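The Border Post That Runs on One Generator

ZABALA – The trucks start lining up before sunrise. By the time the customs office raises its shutter, the line runs past the fuel station and around the bend toward the river, and the drivers at the back have already made their tea.

Most of them are carrying onions, cement or cooking oil. All of them are waiting for a stamp from a building whose computers depend on a single diesel generator, and the diesel comes from the other side.

That arrangement was supposed to end in May, when the two governments signed a trade and transit agreement after 12 rounds of talks. The deal promised a shared power line, longer opening hours and one inspection in place of two. The power line has not been built. The hours were extended for a few weeks and then cut back. 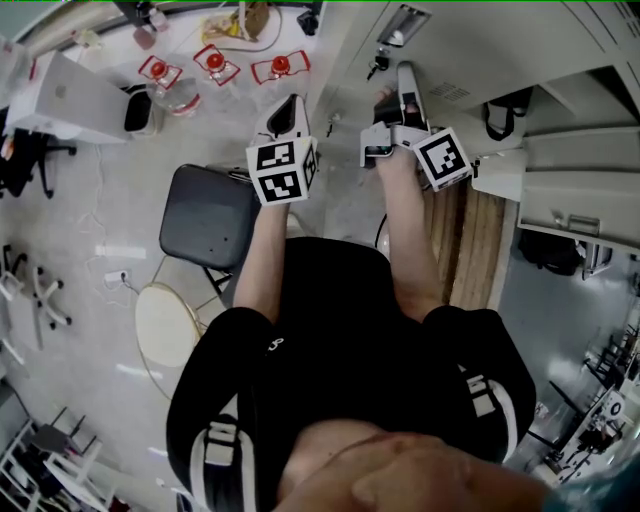
Macarena Ortuño has driven the route for the haulage firm Flitico since before the old bridge was closed. She keeps her receipts in a biscuit tin and can lay out the cost of a crossing on the hood of her truck.

"The tariff went down and the parking fee went up," she said. "I pay the same. I just pay it at a different window."

Officials in the capital point to the numbers. The crossing handled 2670 trucks in the first month of the agreement, against 657 in the same month a year earlier, when the road was closed for much of the time by a dispute over fishing rights. Neither government has published figures for the months that followed.

Elvira Restrepo, who worked on the talks as a legal adviser and now teaches in Odeo, says the text was written in a hurry. The clause on electricity runs to two sentences and names no contractor. A third sentence, on who would pay, was taken out the night before the signing.

"Both sides wanted a photograph," she said. "The money was left for later – and later means after the elections."
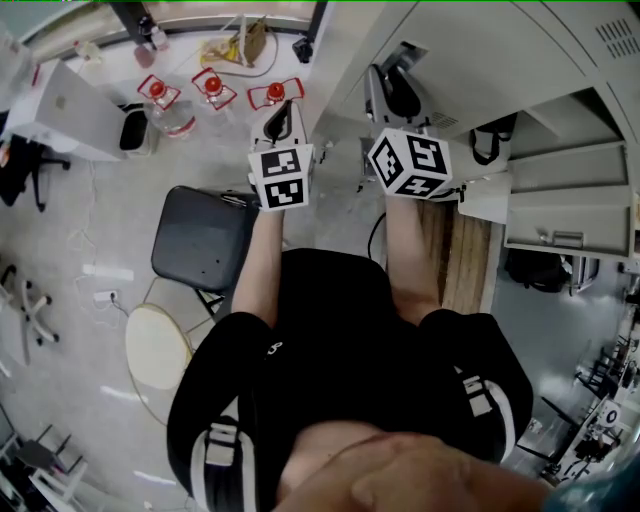 Waiting on Zastero

The contract for the power line is expected to go to Zastero, a utility owned jointly by the two provinces. Its board has met twice this year and has not set a date for the work.

Until it does, the customs office closes whenever the generator is refueled.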